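Fakport opens Flokance, its show-the-robot sessions, to outside teams

2019-04-14 - I'm Trinidad Cabanatuan, I run the teaching side at Fakport, and I get to share some news I've been sitting on for months! Starting in July, any team that wants to teach a robot arm a household job can bring that job to us through a program we call Flokance.

We picked laundry first, and I'm glad we did. Shirts, tank tops and wire hangers are a pain for robots. A person does the job by hand while we record from head height, and later somebody drives the arms by remote through the same moves. So far we have 836 recordings from 67 people, and they all fold differently (my way is apparently wrong).

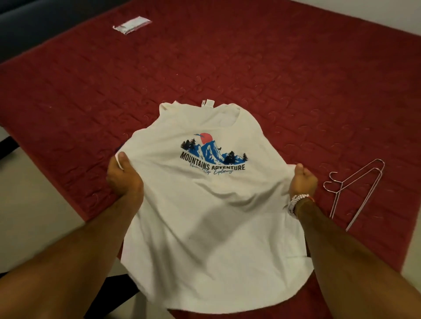
The remote part runs on Sturko, our pair of handheld controllers. You squeeze, the gripper squeezes. Ju-won Wi built the first set and has rebuilt it four times, mostly after I complained about my thumbs. It takes almost 5 minutes to get used to, and then you stop thinking about your hands and start thinking about the sleeve.

"I want people to teach at their normal speed," Ju-won says. "If they slow down for the robot, we learn the slow version, and then we're stuck with it."

Teams keep their own recordings. We'll lend out the controllers and help sort the takes, including the bad ones - please don't delete those, we like them.

Raptis, our folding software, comes with every booking. To grab a spot, write to the Flokance desk at Fakport and tell us which chore you have in mind.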